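Orkus 269 Speaker Timer
For council chambers, legislative committees and public hearings

The Orkus 269 shows the remaining speaking time to the member or witness at the lectern and to the chair at the same time. It consists of one control unit and 2 display units, connected by cable. No network connection is used.

Preset times are stored at the control unit and recalled with a single key. The clerk can pause, extend or cancel a turn while the clock is running. Yielded time is added to the next speaker's turn and appears in the log as a separate entry. Up to 40 presets can be stored. 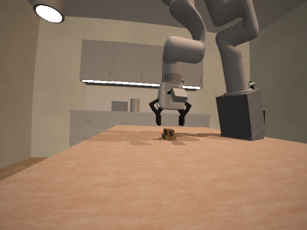

Fiifi Abubakari: We hold one long hearing on the budget every July, and the chair often lets a speaker finish a sentence after time is up. Does the log record the overrun, or does it stop at zero?

Reply from Hevgate support: It records the overrun. The display holds at zero and the control unit keeps counting until the clerk ends the turn. Overrun is listed in its own column in the export. To have the display count upward after zero, change Display Mode to Extended.

Warning signal
The amber light comes on when 20 seconds remain. The red light comes on at zero. The tone is off by default and can be enabled for the lectern unit, the chair's unit or both.
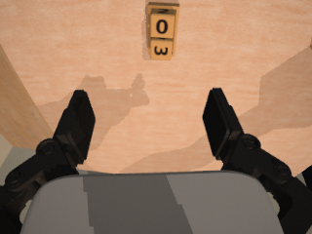
Display orientation is set separately for each unit. A unit mounted under a raised dais usually has to be inverted so that the member seated above it can read the digits. Check every digit after changing the setting. A 0 looks much the same either way up, like the one on the farther cube, while the 3 on the nearer cube is plainly upside down. For this reason the test sequence runs through all digits and does not end on zero.

Supplied items
Control unit, 2 display units, cables, power supply, printed operating guide. The lectern bracket is made by Bilwood and is ordered separately.

Service
Units are repaired at the Hevgate workshop. Send the exported fault log with the request, marked for Siebe Baert.

Page revised November 19, 2020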